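In Praise of the Coaster Left Out

May 9, 2023

I have a soft spot for a table that looks ready for people. Chairs pulled round it, a cup, something fizzy with the cap on, and coasters — plenty of coasters, more than anyone strictly needs! 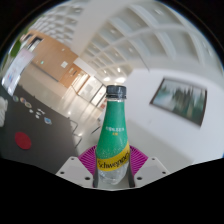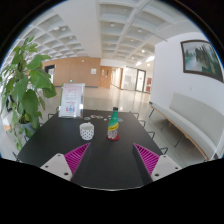
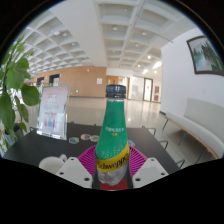

Most of the shared rooms I know hide their coasters in a drawer. The one at Pudley keeps them in a tin on top of a cupboard, where you need a chair to reach them, and then people wonder why the table has rings on it. A coaster in a drawer might as well be a beer mat in a museum. Leave them scattered about and guests use them without being asked, and I love watching it happen (yes, I do watch).

I would go further and say they shouldn't match. Matching sets make me nervous, like the good towels. Give me odd colours and odd patterns, so that I can say mine is the pink one and find my drink again after a long chat by the window. At Matanach they bought 1,000 identical grey ones for the whole building, and I have lost my tea there more often than I care to admit.

Dark tables need them most. I had a black one for 5 years and every splash dried into a pale little map, lemonade being the worst by far. I wiped it morning and night until a friend came back from Saragih with two bright woven mats, and I've been a convert ever since.

So put them out, and put out too many. Let them wander down the table and get muddled up. If one ends up under a biscuit, good — it's still doing a job.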